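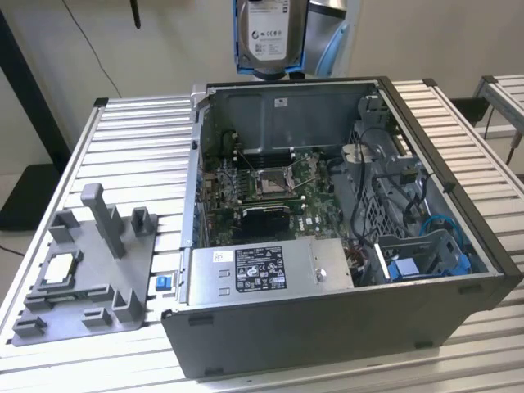 Wohin mit den ganzen Familienfotos, wenn der alte Rechner irgendwann nicht mehr will?

Auf zwei Datenträger, die an zwei verschiedenen Orten liegen, und die schönsten Bilder zusätzlich auf Papier.

So mache ich es jedenfalls seit letztem Winter, und ich hätte wirklich früher damit anfangen sollen! Angefangen hat alles mit einem Ordner namens »Neu_sortieren«, in dem 1385 Bilder lagen. Kein einziges davon sortiert, versteht sich. Urlaub in Platach, dreimal derselbe Sonnenuntergang, dazwischen der Kassenzettel für eine Waschmaschine, die wir längst nicht mehr haben.

Ich habe mir also eine Kanne Tee gekocht und losgelegt. Mein erster Fehler: chronologisch vorgehen. Nach einer Stunde war ich immer noch im August, und zwar im selben August, bei den Ziegen am Campingplatz. (Es sind schöne Ziegen, aber trotzdem.) Inzwischen sortiere ich nach Anlass, das geht viel schneller, und was verwackelt ist, fliegt sofort raus, ohne langes Nachdenken.

Für die Abzüge habe ich zwei Anbieter ausprobiert. Cavano druckt herrlich matt, fast wie früher aus dem Fotoladen, braucht dafür aber ewig. Westora war flott, nur die Hauttöne sind mir zu orange, meine Tante sieht auf der Taufe aus wie frisch von den Malediven zurück. Am Ende wurden es 44 Bilder auf mattem Papier, eingeklebt mit Fotoecken, die ich vorher noch mühsam auftreiben musste.

Die Sicherungskopie liegt jetzt bei meiner Schwester im Wäscheschrank, und jedes Mal, wenn ich sie besuche, tauschen wir die Platten aus. Ihre liegt nämlich bei mir, hinter den Kochbüchern. Das Album steht im Wohnzimmer und hat schon einen Kakaofleck auf der dritten Seite, genau neben den Ziegen.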